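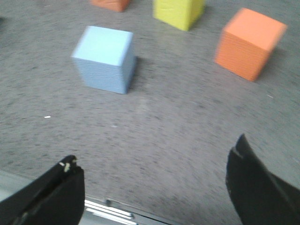

Page last changed: Jun 4, 2020

Home | Products | Support | Open calls | Contact

Call for evaluation sites: Callico tabletop manipulation kit

Claltard is looking for outside sites to test the Callico kit before general release. The call is open to teaching labs, small integrators and independent reviewers with a bench of their own. Reference 1477.

The kit has a two-finger gripper, a wrist camera, a fixed camera with a clamp, a controller box and a set of colored foam cubes. The arm is not supplied. Participants must already have a six-axis arm with a standard tool flange and a working emergency stop. A list of tested arms is sent on request.

What participants do

Each site runs the same task list: single pick, pick and place by color, and stacking two cubes of the same color. A full evaluation is 3000 attempts, divided among the tasks as set out in the test plan. Failed attempts count toward the total and must be logged with a fault code. Do not rerun a failure to replace it in the log.

Stacking gets the largest share. Most of the open questions on firmware 2 concern release: how far the fingers open before the wrist lifts, and whether the upper cube shifts as they clear it. Small offsets between the cubes are accepted if the stack stands unaided. The offset is recorded from the wrist camera after the fingers have withdrawn.
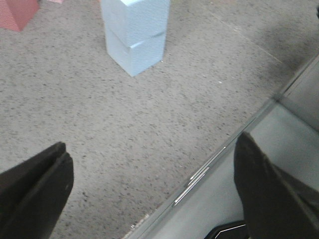 Wrist camera view, two-cube blue stack.

Requirements

- A rigid, level table. Polished surfaces are allowed.
- Room lighting that can be held constant for a session.
- One operator who has run a robot arm without supervision.
- Wired network access for log upload.
- Space to leave the fixed camera in position between sessions.

Programming experience is useful but not required. The task list runs from the controller, and operators mainly reset the cubes, start runs and enter fault codes.

Reset and cube condition

Cube resets are done by hand and follow a loose layout with no template. We want variation in angle and spacing, including cubes that partly hide one another from the fixed camera. Foam wears with handling, and worn cubes stay in the set unless a piece has come away. An orange cube with a patchy, crackled face like the one just right of the blue stack is still usable, and its condition should be noted in the session log. Keep the background plain; a gray-white curtain behind the table is acceptable.

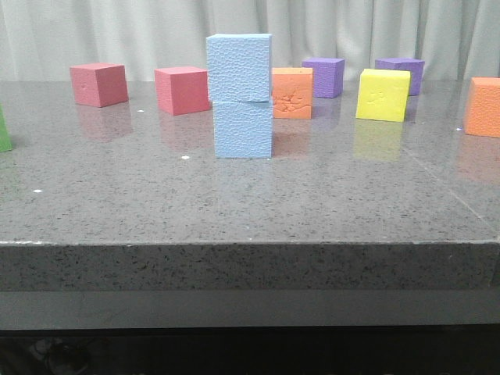 Color segmentation is the second area under test, and sites with glossy tables are of particular interest. The detector has to separate a cube from its own reflection, and the current release sometimes places the lower boundary too far down. Yellow is a useful check on a speckled stone top, where the tilted cube throws a pale streak onto the surface beneath it. Report any case in which the detected outline extends into such a reflection, and attach the unedited fixed camera file.

Terms

Sites keep the kit at the end of the evaluation. Claltard pays shipping both ways if a unit has to be exchanged. There is no fee. Results may be published by the site once the January firmware is out. Units ship from our Lekham workshop.

To apply, send the make and model of your arm, a sketch of the bench and the name of the operator to the evaluation desk at Lekham. Quote reference 1477.

Comments

guest: Does the gripper fit the Sayce flange adapter? The tested list I was sent only covers the direct mount.

Claltard support: Yes, with the short screws, part 103. Request them when you apply.

benchtop_r: Can the attempts be split between two operators on one arm?

Claltard support: Yes. Enter the operator code at the start of each session.

guest: Our foam cubes are a little larger than the supplied ones. Can we use both?

Claltard support: Supplied cubes only for logged attempts, please.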